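Automatisierung in der Backwarenkommissionierung

aus dem Pivness-Wiki, Bereich Arbeit und Technik
Stand: 10.3.19

Unter Kommissionierung versteht man in einer Bäckerei das Zusammenstellen der fertigen Ware nach Bestellung: fünf Zöpfe für das Hotel, zwei Körbe Kleingebäck für die Kantine und so weiter. Automatisiert heißt das Ganze, wenn ein Roboterarm die Stücke greift und umsetzt und der Mensch daneben etwas anderes macht. Ich schreibe diesen Artikel aus der Sicht von jemandem, der elf Jahre lang selbst Körbe gepackt hat und jetzt bei Prastelar in der Frühschicht arbeitet, also bitte keine Doktorarbeit erwarten (Ergänzungen gern auf der Diskussionsseite!).

Begriff und Abgrenzung

Nicht gemeint sind hier Knetmaschinen, Teigteiler oder Durchlauföfen. Die gibt es in größeren Backstuben schon ewig, und an denen hat sich bei uns auch niemand groß gestört. Im Ofenraum war immer alles Maschine, am Packtisch war immer alles Hand. Gebäck ist nämlich ein fieses Greifgut: Kein Stück ist genau wie das andere, die Kruste bröselt, und wenn man zu fest zudrückt, hat man eine Delle drin, die der Kunde garantiert sieht.

Technik

Bei uns läuft die Steuerung über Hapeta, ein Programm, in dem man für jede Sorte ein sogenanntes Greifprofil anlegt. Da steht drin, wie weit die Finger aufgehen, wie schnell der Arm runterfährt und wie viel Kraft er aufwenden darf. Für Knoten und andere runde Teile war das Profil in ein paar Tagen brauchbar, beim Zopf haben wir fast den ganzen Februar herumprobiert. Ein Zopf ist lang, liegt gern schräg und hat sein Gewicht irgendwo, bloß selten da, wo man es vermutet. Inzwischen sind 200 Profile gespeichert, von denen wir im Alltag die wenigsten brauchen. 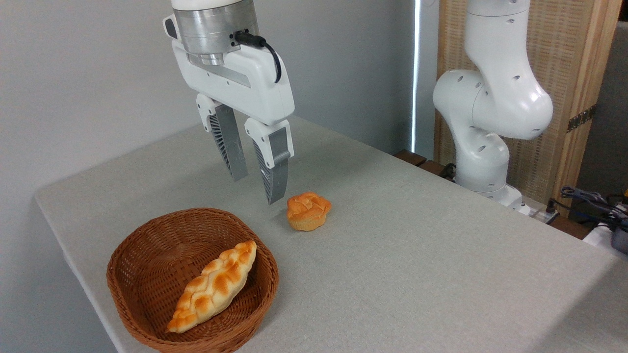 Was passiert, wenn der Greifer ein Stück fallen lässt?
Das Stück wird aussortiert und von Hand ersetzt, danach bestätigt man am Bildschirm, und der Arm macht mit der nächsten Position weiter.

Was sich für die Leute ändert

Darüber wird in der Pause natürlich am meisten geredet. Mein Arbeitstag sieht wirklich anders aus als früher. Ich packe noch, aber weniger, dafür kontrolliere ich Listen, lege Profile an und schaue, ob die Ware überhaupt so aus dem Ofen kommt, dass der Arm damit klarkommt. Meine Schultern danken es mir, das sage ich ganz offen! Wer einmal eine Schicht mit 900 Stück Kleingebäck in den Armen hatte, weiß, wovon ich rede.

Weniger schön finde ich das Tempo. Früher hat man sich beim Packen unterhalten und zwischendurch mal kurz durchgeatmet, heute meldet sich das System, wenn ein Korb fehlt, und es meldet sich ziemlich hartnäckig. Manche Kolleginnen stört das kaum, andere haben sich in den Verkauf versetzen lassen. Entlassen wurde bei uns niemand, allerdings sind zwei Stellen nach der Rente nicht wieder besetzt worden, und das gehört für mich in so einen Artikel genauso rein wie die Technik.

Einarbeitung

Die Schulung kam von Skelance und dauerte 5 Tage. Viel Theorie am Anfang, für meinen Geschmack zu viel, aber am dritten Tag durften wir endlich selbst Profile anlegen, und ab da hat es richtig Spaß gemacht. Gut war, dass auch die Älteren mitgemacht haben. Die wissen eben, wie sich ein Gebäck anfühlt, das zu frisch zum Greifen ist, und genau dieses Wissen muss ja irgendwie in die Einstellungen hinein. Ungeklärt ist bis heute, ob das Anlegen von Profilen höher bezahlt werden soll als das Packen. Ich finde ja, bin da aber auch Partei.

Grenzen

Alles mit Puderzucker oder weicher Füllung packen wir weiterhin von Hand. Auch Sonderbestellungen gehen am Arm vorbei, da dauert das Einrichten länger als das Packen selbst. Im internen Störungsbuch stehen bisher 1558 Einträge, die meisten davon harmlos (falscher Korb gewählt, Stück verrutscht, Liste doppelt geladen).

Siehe auch: Greifprofil, Schichtplanung in der Backstube, Störungsbuch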